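FOR IMMEDIATE RELEASE

"I'm fine" gets its own card game

Jesley launches Tretutau, a classroom listening game about tone of voice, for pupils who have already learned to spot a frown

Jesley, the small publisher of classroom games for speech and social skills, is to release Tretutau in June. It is a group game in which children work out how a speaker feels from the sound of the voice alone. The box holds 200 cards, a score pad, a folding screen and a pencil of the sort that will be lost by the second lesson.

Most materials for teaching emotions start with the face. Children sort smiles from scowls, match a drooping mouth to the word "sad", and do it very well by the end of term. Then somebody says "Oh, lovely" about a birthday jumper and the whole system falls over. Tretutau begins at that point. The words on each card stay the same while the feeling behind them changes, and the listeners have to say what they heard and what made them think so.

The game is for ages seven and up and plays with up to eight children. A round lasts two minutes. One pupil sits behind the screen, draws a sentence card and a feeling card, and reads the sentence in the manner required. Sentences include "Is that your coat?", "You can come too, if you want" and "I said I was fine". The last of these, in testing, produced more kinds of fury than the feeling cards had provided for, and three extra cards were added as a result. 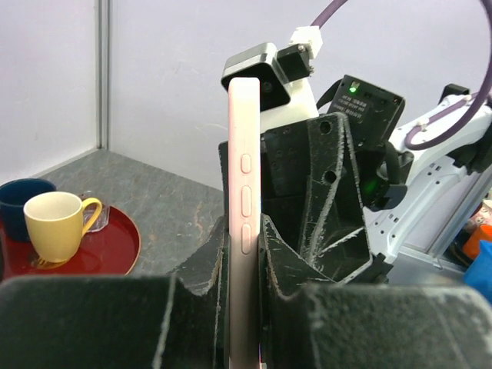 Tretutau can also be played with recorded voices, for groups where performing in front of others would be a trial. The clips were made by speakers of different ages and accents, and several are hard to place on purpose. They come as plain sound files, with no app, no account and no cartoon owl asking how your day went. Any phone that plays sound will cope, and a pale pink case with three raised buttons along its side will do as well as anything sterner. Teachers who would like a better speaker may use one. Teachers whose school speaker lives in a locked cupboard are reminded that they have a voice, and that it is included at no extra charge.

Scoring is kept deliberately dull. A listener earns one point for a feeling that matches the card and two for a reason the group can follow, such as "it went up at the end" or "she left a gap before 'fine'". A wrong answer with a good reason therefore beats a right answer with a shrug. Trial groups found this outrageous for most of the first session and were using it against one another with great skill by the second.

The feeling cards come in two levels. Level one covers the usual ground: happy, sad, cross, scared, surprised, bored. Level two is where the trouble starts, with cards such as "pleased but trying to hide it", "polite and wishing you would leave" and "sorry, though only because of being caught". Groups may mix the levels, and the guide suggests removing any card that bears too close a resemblance to recent events in the playground.

The guide itself was prepared by Widmer, a speech and language practice that has worked with Jesley on earlier titles. It runs to more pages than anybody wanted and is cheerfully laid out for reading in pieces. There are short plans for whole classes, small groups and pairs, along with changes for pupils with hearing loss, pupils learning English and pupils who find guessing games upsetting. One section deals with sarcasm and carries a warning that children who learn to recognise it will shortly begin to produce it.

Widmer was firm that the game should make no promise to measure anything. Tretutau is a teaching activity and gives practice in listening and in talking about what was heard. It does not diagnose, rank or produce a coloured chart, and Jesley would ask anyone who makes a coloured chart from it to keep the matter private.
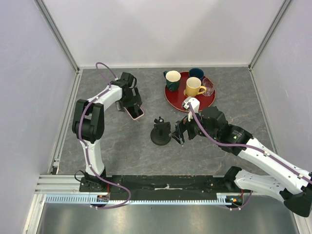 Reading time for the rest: 2 minutes

What is in the box

120 sentence cards, 72 feeling cards and 8 blanks, on which groups can write their own. The blanks were the most fought-over item in every trial. Past entries include "when your mum uses your whole name" and "supply teacher, after lunch", both of which were understood at once by everyone in the room and neither of which appears in any scale known to Widmer.

The folding screen is plain card and stands on a school table without help. An earlier version had a printed theatre curtain on it, which was pretty, and which led every reader to perform as though dying in the third act. It was dropped.

Trials and changes

Tretutau was tried out in classrooms and after-school clubs arranged through Altance, which lends learning games to schools and collects the grumbles afterwards. The grumbles were useful. Rounds were shortened, the print was made larger, and the word "wistful" was taken out after one club spent a full session deciding that it meant "a bit like a ghost". A rule about whispering was added, then removed, then put back in smaller type.

Adults also played, chiefly to show willing. Their scores are not being released. It can be said that staff rooms were confident, that they were quick, and that "tired" was given as the answer to a very wide range of cards.

Getting hold of a copy

Orders open in June from Jesley and from school suppliers. Schools that already borrow through Altance can ask for a loan copy, complete with the guide and whatever is left of the pencil. The recorded clips and a sample set of cards can be had from Jesley by teachers, therapists and parents who want to try a round first – an evening meal with teenagers will serve, though the feeling cards may run short.

About Jesley

Jesley publishes card and table games for speech, language and social understanding. Its games are made for ordinary classrooms, with ordinary noise levels, and are tested in them.

Notes to editors

Tretutau is said with the stress on the last part. It means nothing in particular and was chosen because it can be said happily, angrily or with deep suspicion. Review copies and card artwork are available from the Jesley press desk, which answers the telephone until 4 pm and always sounds delighted.

ENDS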